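自宅の食卓でハンドグリッパー2本のデータ取りをやる手順メモ

2018年3月16日(金)

前に書いた組み立て編の続き。組み立ては終わってる前提です。手持ちグリッパー2本、右手用と左手用。これで物をつかんで動かす動作を撮りためて、あとでアームに覚えさせるための記録を作る。その準備から最初の1セッション終わるまで。急いで書いてるので抜けあるかも。気づいたら直します。

場所は食卓。作業部屋の机だと狭くて両手のグリッパーがぶつかる。最初はシェア工房の作業台を借りてたけど、毎回持ち運ぶのがしんどくて1月でやめた。家のほうが続く。

用意するもの

・手持ちグリッパー 2本(左右)
・皿かトレー。縁の色がはっきりしてるやつ
・つかむ物。果物、野菜、大きさばらばらで
・テーブルクロス
・ゴムのフィンガーパッドの予備
・六角レンチ、小さいプラスドライバー
・記録用のノートPC
・ウェットティッシュ(けっこう使う)

ケースはBarskaのハードケースに入れてる。中のスポンジは自分で切った。きれいに切れてない。別に何のケースでもいい、ジョーが閉じた状態で入るサイズなら。

手順1 関節ネジの確認

始める前に必ず。片側のジョーにつき、リンクの回転軸のネジが4つ見えるはず。これを全部さわる。指で回るようなら緩んでる。レンチで軽く締める。締めすぎると今度はジョーの戻りが渋くなるので、締めたら一回開閉、渋かったらほんの少し戻す。この繰り返し。

緩み止め剤は塗ってない。分解することが多いので。塗るなら弱いやつにしといたほうがいいです。強いの塗って外せなくなって、リンク1本だめにした。

左右のジョーの開き方が違うときはネジより先にリンクの向きを疑う。自分は裏表逆に組んでた。見た目ほぼ同じなんで気づかない。

手順2 パッドの貼りつけ

ジョー先端のゴムパッド。貼る面をアルコールで拭いて、乾いてから貼る。押さえて一晩置くのが理想。待てないときは1時間くらいでも使えなくはないけど、丸い物を強くつかむとずれてくる。

色は青にした。トレーが白、果物が赤とかオレンジなので、映像の中で指先がどこにあるか一目でわかる。黒いゴムも試したけど本体の黒と混ざってしまって、あとで見返すとき困った。

パッドがめくれてきたら迷わず貼り直し。はがした跡の糊はこすれば取れる。取れないときはシール剥がし。プラに悪いかもしれないので長くつけない。

手順3 テーブルの準備

食卓の上の物をいったん減らす。全部どかさなくてもいい。背景に生活感があるほうが、あとで別の部屋で動かしたときに強い気がする(ちゃんと比べたわけじゃないです)。ただし動く物はだめ。カーテンが風で揺れるなら窓を閉める。テレビも消す。

クロスは敷いたほうがいい。うちは花柄。無地のほうが楽そうに思えるけど、柄があると位置の推定が安定しやすい。つるつるの天板むき出しだと照明が反射して、撮り直しになった回が2回。

しわは手前だけ伸ばす。奥は適当。

手順4 物を並べる

最初の並べ方はそんなに凝らなくていい。トレーの上に大きいのと小さいの、丸いのと筒っぽいのを混ぜて置く。丸い物だけだと同じつかみ方ばっかりになるので。とうもろこしを短く切ったのがかなり便利。立てても寝かせても置けて、向きを変えるだけで別の課題になる。

トレーの外にもいくつか置いとく。「外から中へ入れる」「中から外へ出す」の両方やりたいから。

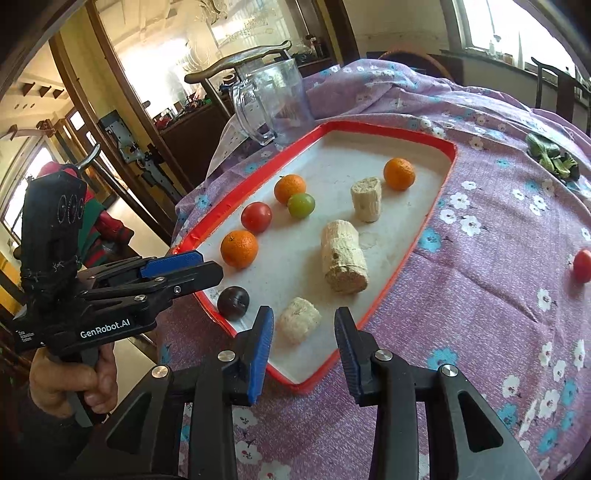 並べたら、まずグリッパーを持たないで手だけで一回通してみる。どれをどの順でどこへ動かすか。これやらないと途中で手が止まる。止まった時間も記録に入っちゃうので、あとで切る手間が増えるだけです。

順番は紙に書いて見えるところに貼る。自分は椅子の背に貼ってたら撮影中に落ちた。冷蔵庫とかのほうがいい。

手順5 持ち方と開閉

グリップは指全部で巻くように握る。つまむ感じで持つと先端がぶれる。肘は体につけない、かといって上げすぎない。30分やると肩にきます。

開閉はゆっくり。開くときはいったん大きく開いてから近づける。物のすぐ近くで開くと、ジョーの外側で隣の物をはじく。トマトがよく転がる。転がったら止めずに拾ってもいいし、やり直してもいい。失敗から戻る動作も一応データになるので、自分は最初の数回はそのまま残してる。

閉じるときは当たったところで一拍おいて、それから持ち上げる。当たった瞬間に持ち上げると滑る。

やわらかい物は力加減がむずい。完熟のトマトは避けて、固めのを買うこと。つぶれるとパッドに汁がついて、そこから全部滑りだす。

手順6 両手でやるとき

片手に慣れてから。いきなり両手は無理でした。

分担を決める。右が動かす、左が押さえる、でやるのがいちばん簡単。たとえばトレーの縁を左で軽くはさんでおいて、右で中の物をつかむ。トレーがすべらなくなるだけで成功率がだいぶ変わる。

慣れたら左でつかんで右に渡す。受け渡しは必ずトレーの上でやる。落としても皿の中。ジョー同士が当たるとネジのところに傷がつくので、上下にずらして、片方は上から、もう片方は横から。

マウントの高さにも注意。背が高いので、手首をひねると先にそっちが当たる。自分は何回もやった。当てたら一回止めて、ぐらつきがないか見る。ぐらついたまま続けた回は使い物にならなかった。

手順7 記録の開始と停止

1. PC側で左右両方がつながってるのを確認
2. ジョーを両方とも閉じて、全開、また閉じる。これが合図になる
3. 開始位置で2秒静止
4. 課題をやる
5. 終わったらジョーを開いて、また2秒静止
6. 停止

2の合図を忘れると左右の時刻合わせが面倒。手で合わせることもできるけどやりたくない。

ファイル名は日付と課題番号だけ。凝った名前にしたら自分で読めなくなった。うちでは保存先のフォルダをPlondexと呼んでて、この工作一式の名前もそれです。特に意味はない。中に生データ用と、切ったあとのデータ用の2つ。生は消さない。ぜったい消さない。

初日は37本撮れた。うち4本はつなぎ忘れで片手分しか入ってなかった。途中でつながりが切れても音も何も出ないので、数本ごとに画面を見ること。

手順8 片付け

果物は終わったらさっさと冷蔵庫に。何度もつかんだのは洗って、その日のうちに食べるか加熱。とうもろこしは乾いてくると表面がしぼんで滑り方が変わるので、次の日は新しく切る。

パッドを拭く。ジョーの付け根に皮のかすとか入るので綿棒で取る。水洗いはだめ。ケーブルは折らずに輪にする。

電池は抜いてからケースへ。入れたまま運んでスイッチが入ってたことがある。

うまくいかないとき

ジョーが途中で引っかかる
→ かす詰まりか、ネジの締めすぎ。まず掃除。

映像がぶれる
→ マウントの根元を締める。それでもだめなら持ち方。握りが浅い。

片方だけ反応が遅い
→ ケーブルを左右入れ替えてみる。遅いのが移ればケーブル。移らなければ本体側。うちはケーブルだった。

つかんだ物がくるっと回る
→ 筒形の物を端でつかんでる。真ん中を、長い方向に対して直角に。立ってるやつは横からより、少し斜め上から入れるといい。

皿ごと動く
→ 下に滑り止めシート。クロスの下じゃなくて皿の下。左手で押さえる練習にもなるのでなしでやる回もある。

明るさが途中で変わる
→ 窓のある部屋だとどうしても出る。曇りの日がいちばん楽。晴れの日は昼前後をさけて短めに区切る。

部品の話を少し

ばねは工房の棚にあったAnsariの袋から合うのをもらった。型番は袋が破れてて読めず。聞かれても答えられないです、すいません。長さが合えばたぶん何でも動く。硬すぎると指が疲れるので、握って少し軽いかなと思うくらいで。

滑り止めシートはCladentというやつ。はさみで切れる。皿の底より小さめに切っとくと映らない。

次回は撮ったデータの切り出し。静止してるところを探して前後を落とすだけなんだけど、自動でやると必要なとこまで落ちるとこがあって、今そこで詰まってます。動くようになったら書きまs。

追記:グリップに滑り止めテープ巻くのはどうかと質問もらいました。巻いてます。ただ厚く巻くと手の小さい人は握りきれなくなるので一重で。端は手のひら側じゃないほうに持ってくると、めくれににくいです。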